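Open day at the Drerthorpe display kitchens, March

We drove over from Pladbridge on Wednesday and parked behind the timber yard. Entry was a gold coin. The benchtop talk started at 10 and covered sealing, stains and what to put under a chopping board.
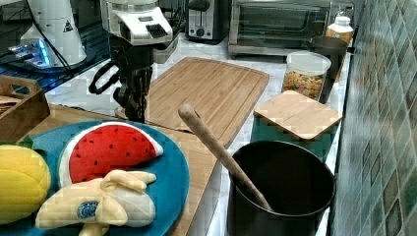
Can you book a visit outside the open day?

Groups of 7 or more can, by ringing the Nistel office.

Arsen Demchenko ran the joinery tour after lunch. The offcut shed holds more than 1,000 colour samples, and you can take two home.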